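## Roll-top lid: constrained Cartesian vs. joint-space replay

**mlacson**
Trying to get the bread box skill off replay and onto the Bitusent planner. Replay is fine until the box shifts on the cloth. Segmentation is the first thing I'd fix. Glossy white lid on white cloth, and the depth map has a hole wherever the highlight falls.

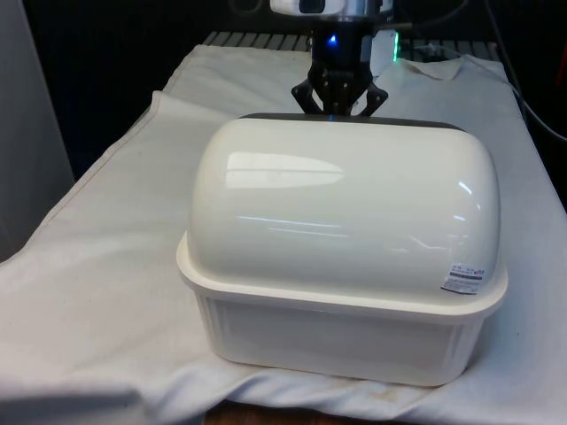 ### Re: depth or planning?

**zeyu_lu**
I'd leave depth alone and fit the arc. The lid has one degree of freedom. Estimate the hinge axis from the base rim and plan along the circle. The amber panel at least has horizontal ribs to register against. 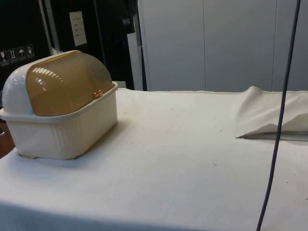
Fit error under 2 mm is enough if you run compliance in the radial direction. I use 400 N/m there and 700 along the tangent.

**akiani**
Disagree on the rim. The cloth creases under the base and the tub can tilt, so your axis tilts with it. Estimate it online from wrist force instead. Sotico's old door-opening node did this.

**zeyu_lu**
That node diverged whenever contact slipped. The copper handle is small.

**mlacson**
Slip is my worry too. With the fingers at the handle, the mount on the gripper also sits against the amber panel. That's a second contact the estimator doesn't model.
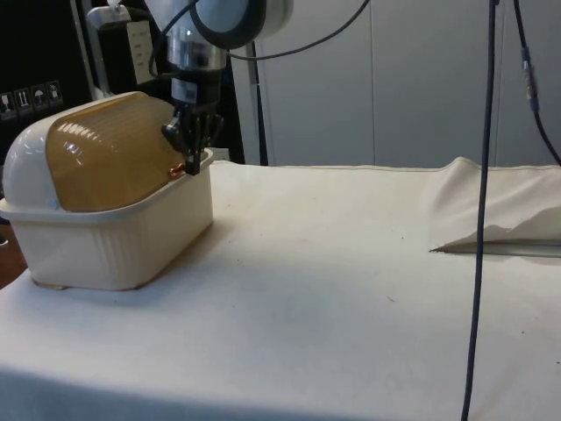

So the wrench has two sources and the online fit drifts toward the wrong radius. I can add the mount to the collision model, but then the planner rejects every grasp.

**akiani**
Allow that one pair in the collision matrix and gate the estimator on tangential velocity. Update at 50 Hz, no faster.

**zeyu_lu**
Or change the approach angle so the mount clears. I still wouldn't trust a force-only fit.

**mlacson**
Will try the angle first, then the gate. Branch is lid_arc.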